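Flokthorpe Contact Check Kit: blue clay, a tray and a lot of small print

Equipment pages / Benchtop safety / 41 shares
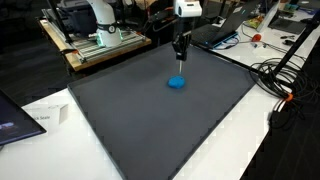
Awuor Kashindye wrote in to say that a lump of clay proves nothing about a wrist or a knuckle, and that her site stopped accepting clay marks as evidence two audits ago. She has a point, and the makers of this kit half admit it on page three of the leaflet.

The kit is sold for one job. You put clay in the tray, lower the arm's tool on to it under your normal programme, and look at the mark. Flokthorpe calls this "contact verification". I would call it a rough look before the proper measurement, and I'd want that written on the box.

What you get

– Tray with raised rim
– Blue modelling clay, resealable tub
– Thin straight silver rod
– Depth gauge and record cards, pack of 48
– Leaflet

Price: £190. Refill clay is sold separately.

What the rules want

If people share the space with the arm, somebody has to assess the risk of the whole set-up: arm, tool, part, table and whatever else is within reach. The arm being sold as "collaborative" doesn't settle it. A slow arm holding a thin rod is still holding a thin rod, and a small tip puts all its force into a small patch of skin. Pressure limits exist for that reason, and you need a force and pressure instrument to show you are under them. Clay won't give you a number that anyone should sign.

The leaflet has a table turning dent depth into newtons. Ignore it. Clay gets softer as the room warms up and stiffer as the tub gets old, and the table mentions neither.

Where it earns its keep

Checking that a tool tip is where the programme thinks it is. Checking that a changed speed setting has really been loaded. Showing a new starter what a pointed tool does to something soft, which works better than a slide. We ran ours after each tool change and it caught a wrong offset early on a Tuesday morning, before any parts were on the bench. That alone may pay for it.

Before you use it

Clear the cables from the tray and from the arm's path. Keep the stop button in one hand. Start at the lowest speed your controller allows. Don't hold the tray or reshape the clay with the drives live, however many times you have got away with it. Write the tool, the speed and the room temperature on the card.

Claims we'd like to see backed up

The box says "good for 3000 presses". Pressed how hard, and by what? The maker's reply was that it depends on use. Pernirska sells a plainer set for £80 with no dent table at all, and I trust it slightly more for leaving that out.

Comments (3)

Kokkinos_bench: We use the cards and threw out the gauge. Fine for offsets.

Marl: Does the refill fit the older tub? Ours dried out by December.

T. Oakes: Our insurer asked for instrument readings and wouldn't look at the cards. Ask yours first.

Related items

Plaltska force gauge, hire terms
Guarding for small benches
Stop buttons: where to put them
Pernirska basic clay set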